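# Gripper trials, November

Stills from the simulator runs Kalevi Rantala set up at Bistcombe, comparing two grippers, Wuris and Lilar, on the same pair of arms. The controller settings stayed the same throughout.

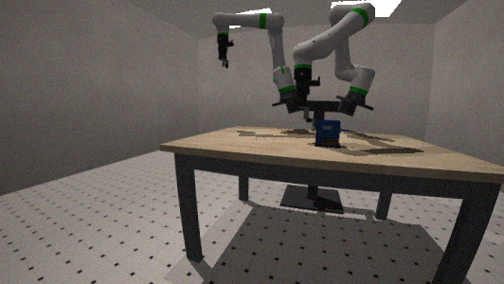 *Two-arm stand, blue object on the table. Right gripper down beside it, left one raised and empty.*

Each gripper had 14 starting positions. The full set came to 985 trials, logged with Falcão. Camera comparisons will go on a separate page.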